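4 箱内拣取实验:夹持器与控制方式的对比

4.1 实验平台
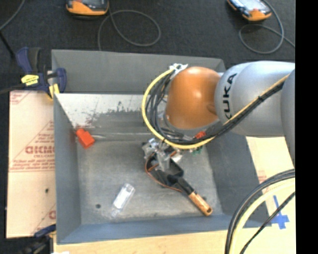 图 3 箱内拣取实验工位。KUKA 机械臂末端的夹持器自箱口上方伸入灰色金属料箱,箱内可见黑色带手柄物体、红橙色块状物及透明塑料容器;料箱左侧边缘以夹钳固定。

本节报告箱内拣取条件下两种夹持器与两种控制方式的对比结果。与第 3 节的平面拣取实验相比,料箱四壁对手腕姿态构成直接约束,末端在下探过程中可用的偏转范围明显减小,靠壁物体的抓取尤其受到影响。图 3 所示工位的料箱内壁呈倾斜状,箱底呈暗灰色,有擦痕和磨损,倾斜内壁上有划痕,局部反光较强。上述条件与实际物流分拣场合较为接近,因而在全部试验中未对箱体表面作喷涂或遮盖处理。

机械臂由位置控制器驱动,末端法兰处设有快换接口,更换夹持器后须重新标定工具中心点并更新负载参数。线缆沿手腕外侧布置,在腕部留有弧形余量。预备试验表明,余量过小时,末端绕自身轴线转动会使线缆张紧,并在力信号中引入缓慢漂移;余量过大时,线缆可能在下探过程中触及箱壁。经比较后,本文将腕部转角限制在单侧 140 度以内,规划器对超出该范围的候选位姿直接予以剔除。

料箱与台面之间的相对位置对实验的可重复性影响较大。早期试验中料箱仅靠自重放置,夹持器与箱壁轻微接触即可造成位移,此后的位姿估计随之产生系统性偏差。改用夹钳固定后,每组试验开始前仍须复核料箱角点坐标,偏差超过 2 毫米时重新标定。该项工作由 Oratile Joubert 负责,复核记录与试验数据一并保存。

4.2 对比对象
参与对比的夹持器有两种。第一种为 Grondero 平行二指夹持器,指面平直,行程较大,夹持力可在控制器中分级设定。第二种为 Novico 自适应夹持器,指节通过连杆联动,接触物体后可被动贴合其外形,但指部外廓较宽,在靠近箱壁处所需的间隙相应增加。两种夹持器的安装高度经垫块调整后基本一致,使手腕在箱口处的净空不致成为额外变量。

控制方式亦分为两种。方式 A 为纯位置控制,机械臂按规划轨迹到达预抓取位姿后沿直线下探,到达目标深度即闭合手指。方式 B 在下探的最后阶段引入导纳控制,当竖直方向接触力超过设定阈值时停止下探,并依据侧向力对末端位置作小幅修正。导纳参数由 Poul Vídalín 在空载和负载两种状态下分别整定,整个实验期间保持不变,未针对单个物体另行调整。

感知部分在各组之间完全相同。深度相机固定于工位上方,每次抓取前采集一帧点云,由 Palamarchuk 规划软件生成候选位姿并排序。为避免排序算法对某一夹持器产生偏向,候选位姿的碰撞检测使用各自的外廓模型,评分函数则统一。

4.3 物体与试验流程
试验物体共 14 件,按外形和表面性质分为三类:块状刚性物体、透明或半透明容器,以及带手柄的细长物体。其中第三类物体的质心与几何中心通常不重合,夹持手柄时物体易绕指面转动,夹持本体时又受到宽度限制,是本节重点考察的对象。

每次试验开始时,操作人员按照预先生成的随机序列将若干物体放入箱内,不作人为对齐。系统随后自主选择目标并执行抓取,将物体提升至箱口以上并保持 3 秒,保持期间未脱落者记为成功。若同一物体连续三次抓取失败,则由操作人员取出,并在记录中标注失败原因。失败原因分为未接触、滑脱、碰撞停机和位姿估计错误四类,由 Signe Þórarinsdóttir 与 Chiyo Nomura 根据力曲线和录像各自独立判定,意见不一致时经讨论确定。

实验于 7 月完成,四种组合共执行有效抓取 1,839 次。另有 37 次抓取因通信中断或急停触发而未能完成,不计入统计。四种组合按轮换顺序进行,以减小环境光照变化和指面磨损的影响;每完成一轮即用酒精擦拭指面,并检查快换接口的锁紧状态。

4.4 结果与分析
就总体成功率而言,控制方式造成的差异大于夹持器造成的差异。两种夹持器在方式 B 下的表现均优于方式 A,其中二指夹持器的改善更为明显。在方式 A 下,二指夹持器的主要失败原因为碰撞停机,多发生于目标靠近箱壁或箱底深度估计偏大的情形。箱底反光区域的点云存在空洞,插值后的深度误差可达数毫米,纯位置控制对此缺乏容错能力。引入导纳控制后,此类停机大幅减少,代价是单次抓取的平均用时延长大约 20%。

就块状刚性物体而言,四种组合之间差异较小。自适应夹持器对倾斜放置的块体具有一定优势,指节贴合后可容许较大的姿态误差;二指夹持器则要求指面与物体侧面基本平行,否则闭合时物体易被推移,继而需要重新采集点云。物体形状带有突出部分时,规划器倾向于选择较窄的一端,夹持后力矩较大,提升阶段偶有转动,但多数情况下未造成脱落。

透明容器的失败主要来自感知环节。当容器内部无衬物时,深度相机往往只能获得箱底的读数,规划器因此将目标深度设定过低。容器内有不透明衬物时,点云质量有所改善,但重建所得的外形通常小于实际外形,手指开口量随之不足,下探时指端压在容器边缘。方式 B 能够及时检测到此类接触并停止下探,从而避免容器受压变形,但并不能提高首次抓取的成功率。可见力反馈在此类物体上的作用主要限于保护。

带手柄物体的结果较为复杂。二指夹持器夹持手柄时接触区域狭长,若夹持点偏离质心,物体在提升过程中会发生下垂,部分试验因物体另一端触及箱壁而滑脱。自适应夹持器可形成包络式抓取,下垂量较小,但其手指须从手柄两侧伸至箱底附近,当手柄紧贴箱底时间隙不足,常退化为指端夹持,优势随之减弱。对附有导线的物体,两种夹持器均出现过导线被夹入指间的情况。该情况一般不影响提升,却会使放置阶段的释放动作延迟或失败。由于本节仅以提升保持作为成功标准,此类问题未反映在成功率中。

关于更换与维护,两种夹持器的差异亦值得记录。二指夹持器更换指面所需时间较短,重新标定后工具中心点重复性良好。自适应夹持器的连杆在实验后期出现轻微间隙,指端闭合位置产生偏移,经 Gomholm 实验室检修后恢复。检修前后各取一组数据进行比较,未发现对成功率的显著影响,故检修前的数据予以保留。

4.5 局限性
本节实验仅使用一种料箱和一种机械臂,所得结论对更深或更窄的料箱未必适用。腕部转角限制由线缆布置方式决定,若改用中空腕部走线,可行位姿数量将有所增加,两种夹持器之间的差距可能随之改变。此外,导纳控制的力阈值按最轻物体确定,对较重物体偏于保守,部分试验中手指在尚未达到理想夹持深度时即已闭合。

试验物体中不含柔性织物和袋装物,吸附式末端亦未纳入比较。Clem Tomoana 在同一工位上对吸附式末端进行了少量预备试验,因气路管径与腕部线缆相互干涉,数据量不足以支持统计分析,相关结果不在此处给出。第 5 节将在保持料箱位置与感知流程不变的前提下,讨论候选位姿评分函数中间隙项权重的选取,并考察该权重对靠壁物体抓取的影响。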